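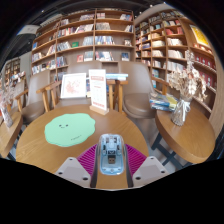 A automação vai acabar com o trabalho de quem arruma, repõe e atende? Pelo que tenho visto no meu emprego, vai mexer em quase tudo o que fazemos durante o dia, mas as pessoas continuam lá, só que a fazer coisas diferentes (e nem sempre as que imaginavam).

Trabalho numa livraria com zona de leitura, em Senatthorpe, já lá vão uns bons anos, e tenho recebido tantas mensagens sobre isto que resolvi escrever um post inteiro. Desde outubro que temos o Ornero, o sistema da Cevico que trata das encomendas, das etiquetas e das listas de reposição. E sim, antes que perguntem, também se fala de robôs para a parte da arrumação, mas já lá vou.

Primeiro, como era antes. Chegávamos às oito e a primeira hora era papel, papel e mais papel. Alguém imprimia a lista das vendas da véspera, alguém ia às estantes ver o que faltava, alguém voltava atrás porque a lista estava errada. Eu adorava e odiava essa hora ao mesmo tempo! Adorava porque ia passando os olhos pelos livros todos e ficava a saber de cor onde estava cada coisa. Odiava porque às dez abríamos as portas e eu já estava cansada.

Agora a lista aparece pronta, por ordem de estante, e o percurso faz-se numa volta só. Na primeira semana achei uma maravilha. Na segunda comecei a reparar que já não sabia responder de cabeça quando um cliente me perguntava por um título menos procurado. Tinha de ir ao ecrã, como toda a gente. Parece uma coisa pequena, mas para mim foi um choque – eu tinha algum orgulho naquilo, confesso.

Depois há as mesas, que são a minha parte preferida da loja. Mesas redondas, poltronas, flores secas numa jarra, revistas para folhear. Quem trabalha com espaços assim sabe que isto dá imenso trabalho. As pessoas sentam-se, tiram quatro livros, levam um e deixam os outros em monte (e ainda bem, é para isso que lá estão as poltronas). Ao fim da tarde é preciso devolver tudo ao sítio, endireitar as plaquinhas, juntar as revistas, puxar as cadeiras.

Ora, é nesta parte que os robôs ainda têm muito que aprender. Pegar num livro fininho pousado em cima de uma revista é facílimo para uma mão e um quebra-cabeças para uma pinça. Um livro de capa mole dobra, uma capa brilhante escorrega, uma flor seca desfaz-se se lhe tocam com força a mais. E há a questão do bom senso: aquele monte na mesa é desarrumação ou é de alguém que foi só à casa de banho e já volta? Eu olho e percebo logo, pelo casaco nas costas da cadeira ou pela página marcada com o dedo dois minutos antes. Explicar isso a uma máquina... boa sorte.

No armazém é outra conversa. Na Innes, que nos faz a distribuição, a separação das caixas já é quase toda automática, e fui lá numa visita com os colegas. Vimos passar 722 volumes numa manhã sem que ninguém pegasse num único caixote. Fiquei de boca aberta! Uma das senhoras que lá trabalha contou-me que passou anos a levantar caixas e que tinha as costas feitas num oito. Hoje controla a linha e trata dos casos em que a leitura da etiqueta falha. Gosta mais, disse ela, mas tem saudades da conversa, porque dantes eram muitas ao longo do tapete e agora cada uma tem o seu ecrã.

Fiquei a pensar nisso no caminho para casa. Na nossa loja também mudou a conversa. Dantes discutíamos livros durante a reposição (quem leu o quê, o que era um pavor, o que merecia ir para a frente), e como agora a volta é mais rápida e a faz uma pessoa sozinha, isso perdeu-se um bocado. Pedimos à chefia dez minutos de manhã, todos juntos, só para isso. Disseram que sim – fiquei mesmo contente, nem vos passa pela cabeça.

Nem tudo correu bem, claro. Houve um dia em que o Ornero decidiu que precisávamos de 100 exemplares do mesmo livro de receitas, sabe-se lá porquê. Vieram todos. Ainda temos uma pilha lá atrás e já toda a gente da minha família recebeu um. Desde então há sempre uma pessoa a confirmar as encomendas grandes antes de seguirem, e essa pessoa este mês sou eu.

Quanto às horas que se poupam, foram para o atendimento. Mais tempo com os clientes, mais sugestões, e voltámos a ter a hora do conto, que estava parada por falta de gente. Ninguém foi embora por causa do sistema, mas a colega que se reformou no verão também não foi substituída, e acho que isso tem de se dizer. É assim que estas coisas acontecem muitas vezes, devagarinho.

Se trabalham numa loja, numa biblioteca ou num armazém e passaram por uma mudança parecida, deixem-me um comentário, que eu respondo a todos (às vezes demoro, mas respondo!). Tenho sobretudo curiosidade em saber se vos deram formação a sério ou se foi como connosco, uma tarde e um manual em inglês.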